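Rosalba Messina
@rosalbamessina · Wed 8 June

1/ Somebody in my feed is selling a "table reset" method again. Tip every cup and can on its side, stand up only the ones you'd miss, get rid of the rest. The PDF is 20 dollars. I didn't buy it. Adanech Gebru did, and she forwarded me the checklist, so let's see.

2/ First claim: things lying down look like clutter, things standing up look like belongings, and your brain will sort them for you. My brain did no such thing. A can on its side is a can that wants to roll onto the floor.

3/ The quilted cover does slow them down, I'll give it that. All those puckers along the stitching. On bare wood I'd have been chasing the black and blue one into the hallway.
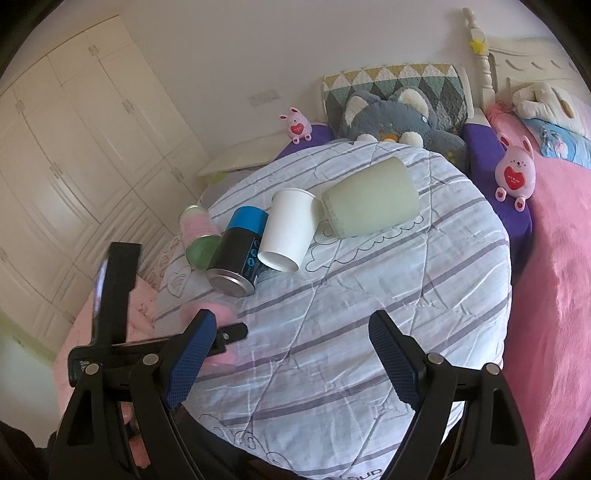
4/ Second claim: you will "feel a pull" toward the thing you want to keep. I felt a pull toward the sage green tumbler, and I already liked that one. Does a method get credit for telling me what I knew at breakfast?

5/ And what is a paper cup doing in an exercise about attachment? The checklist says include disposables "for contrast." Fine. I felt nothing about the paper cup. Contrast achieved.

6/ Tumelo Moodley replied to ask if the cover is supposed to look that wrinkled. It has a heart and a cloud and spirals drawn on it, Tumelo. I don't think it was ever going to be formal.

7/ Third claim, and here's where I get grumpy. Anything without a job has to be given one by the end of the session or it leaves the house. The checklist has 400 suggested jobs for a cup. I read the first page. Several are the same job with a different adjective.

8/ "Color liner" is one of them. You roll a sheet of paper inside a clear plastic cup and now it's decor. I've got pink paper with algebra on it, y squared and so on, so the algebra went in.

9/ Does it look nice? Kind of. The pink shows up well through the plastic. Is it a pen cup now? It's a cup with homework in it. You can't read half the writing once it goes around the curve, so it's no use as homework either.
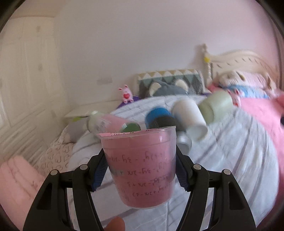

WHERE I CAME DOWN

10/ Keeping: the tumbler, the black and blue can. Undecided: the pink and green can, which is tiny and which I can't picture using. The clear cup stays until somebody wants the algebra back.

11/ Eilif Wikström says I'm being unfair and it worked on his whole kitchen in February. Maybe so. He also repainted that month and bought shelves, and I'd like to know how he's separating those out.

12/ If you want to try it, skip the PDF. Lay your stuff down, look at it, pick some of it up. Keep the 20 dollars.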